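Section 4: Trying out your fingers on the kitchen counter

By now you've got the arm bolted down, the controller talking to it, and at least one set of fingers on the gripper. If you skipped Section 3 because you were excited (I would have), please go back and do the homing routine first. Everything in this section assumes the arm knows where it is!

I wrote this part after a couple of months of swapping between the two finger sets we have here, the Promen and the Pulia. They bolt onto the same gripper body, they look pretty similar lying in a drawer, and they behave so differently on a kitchen task that I ended up keeping separate settings for each. Rozália Bárány did the first round of tests in January and I picked it up from her notes, so when I say "we" below, half the time it's her.

4.1 Before you start

You'll need:

The arm, homed and warmed up
Both finger sets and the short hex key from the bag
The teach pendant, or the Braltamau controller page open on a laptop
A handful of kitchen things you don't mind dropping

Caution: Unplug every real appliance within reach of the arm. Toasters, coffee makers, all of it. The arm doesn't care what it pushes on, and a cord is very easy to snag with the elbow when you're staring at the fingers.

Caution: Keep one hand on the stop button for the first run of any new motion. Yes, even if it's "the same as the last one but a little lower." Especially then.

4.2 Mounting the fingers

1. Open the gripper all the way from the controller page and press Hold.

2. Loosen the two screws on each finger base. Don't take them all the way out. They're tiny and they love to roll under a stove.

3. Slide the old fingers off and the new ones on. The Promen set has a left and a right (look for the notch); the Pulia set goes on either way.

4. Snug the screws down, then close the gripper slowly at the lowest speed and watch the tips come together. They should meet flat. If one tip leads the other, loosen, nudge, tighten, and try again.

5. On the controller page, pick the matching finger profile. I forget this one all the time, and then I spend ten minutes wondering why the gripper thinks it's closed with a gap you could park a spoon in.

Note: If you change fingers, you also have to redo the tip offset. The Pulia tips are 8 mm longer. That doesn't sound like much until you drive them into the countertop.

4.3 Setting up the counter

I like a busy counter for this. A bare table tells you if the gripper can close on a block, which you already know from Section 3. What you want to find out now is whether the arm can get to something without clobbering its neighbors, and whether you can still see what you're doing once the wrist is in the way.

So put out the stuff you'd have in a kitchen anyway. Mugs, jars, a cutting board, something tall at the back. Mix up the surfaces too: shiny metal, clear glass, wood, cloth. Then choose a few things to be your targets and leave the rest as clutter. My regular targets are a drawer with a bar handle, a ball, a cup, and a wooden piece of toast in a toaster slot. Between them they cover most of the ways a gripper can let you down.
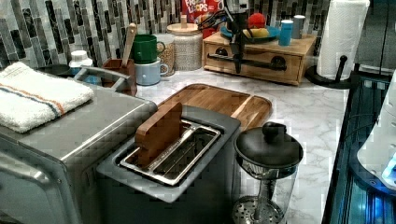 Start with the drawer. I know picking up the ball looks like more fun, but the drawer will show you right away if your tip offset is off, and it's much better to learn that on a pull than on a grab.

4.4 The drawer pull

1. Jog the arm until the fingers hang in front of the drawer, above the handle. Come in from the top with the wrist pointing down. Coming in from the side works too, but then the forearm sweeps across everything else you've put out.

2. Open the gripper about halfway. All the way open is too wide and the back finger will scrape the drawer front.

3. Drop down at low speed until the handle is between the fingers. Stop there and look at it from the side. Really, bend down and look. The camera view flattens everything and I've been fooled by it more times than I want to put in a manual.

4. Close to contact. On the controller page the force number will jump and then settle. Start with a force setting of 5.

5. Pull straight back, slowly. If the fingers slide along the handle, go up one step at a time. With the Promen fingers I end up at 7. With the Pulia fingers 5 is plenty, because the pads are softer and they wrap a bit.

6. Let go, back straight up, and home.

Do this 15 times with each finger set before you decide anything. I used to do three tries, declare a winner, and then change my mind the next morning.

Note: If your drawer unit is a light one, the whole thing may come along for the ride. A strip of the grippy shelf liner underneath fixes that.

Caution: Don't raise the force past 8 on a handle. You won't hurt the handle, but the finger bases will start to twist, and then you're back at step 4 of 4.2.

4.5 Round things and cups

The ball is where the two sets really split up. Hard flat tips touch a ball in two small spots, and if you're a hair off center it squirts out and goes across the counter (wear shoes, watch the dog). The Promen fingers did this to me constantly until I lowered the grab point a little, so the tips close just under the widest part. No wait, let me say that more carefully: under the widest part if the ball is on a plate or a tray, dead center if it's sitting on the bare counter. Going lower on a bare counter means the tips hit before they close.

The Pulia fingers forgive almost anything here. Rozália's notes just say "fine, boring," and I agree with her!

For cups, do this:

1. Pick whether you're grabbing the rim or the body. Rim grabs need one finger inside the cup, so check that the finger fits.

2. Leave more space around the cup than you think. Two cups close together is a good hard test, but try it with one cup first.

3. Use your lowest force setting and work up. Thin plastic will buckle before it slips, and the controller reads that as a nice firm grip.

4. Lift a couple of inches, hold while you count slowly, and set it back down where it came from.

My results went the other way from the ball. On rims, the soft Pulia pads drag and tip the cup as they let go. The Promen tips release clean. If your job is mostly cups, I'd put up with the ball trouble.

4.6 The toast

Flat thing, narrow slot, standing on its edge. I left it for last on purpose.

1. Turn the wrist so the fingers close across the flat faces of the toast, one finger on each side.

2. Come down only as far as you need for a decent bite. There isn't much room between the toast and the edge of the slot, and fatter fingers will hit metal.

3. Close, pause, and lift straight up. Any sideways motion at all and it jams.

If it jams, open the gripper and start over. Don't wiggle! Wiggling feels like it should work, and it just drags the toaster across the counter.

The Promen set is the clear pick for this one. The Pulia pads are too thick for a tidy approach, though Erzsébet Vörös tells me she's trimmed hers down with a craft knife and gets on fine. I haven't had the nerve to cut mine.

4.7 Camera placement

A quick word, and there's more in Section 6. I've tried the camera straight overhead, off to one side, and up high looking down at an angle. Straight overhead hides the fingers behind the wrist for the last bit of every grab. Off to the side is great for the drawer and useless for the toast. High and angled is where I leave it most days.

Shiny surfaces and glass will give you trouble in any position if you're using the depth view. Try dimming whatever light is directly above first. If the depth picture still has holes in it, lay a folded towel over the worst surface and carry on.

4.8 Saving your settings

1. On the controller page, open Profiles and choose Save As.

2. Put the finger name first and the task second, like "Pulia drawer." The list sorts by the first word.

3. Write the force setting in the comment box. The profile does store it, but the Hajdu firmware update resets it to the default, and the comment survives.

4. Export a copy to your laptop before you shut down.

If you're stopping for the day, open the gripper before you cut the power. Soft pads left squeezed together overnight take a set, and you'll see a little dent in them the next day. To carry on with two-handed tasks, go to Section 5.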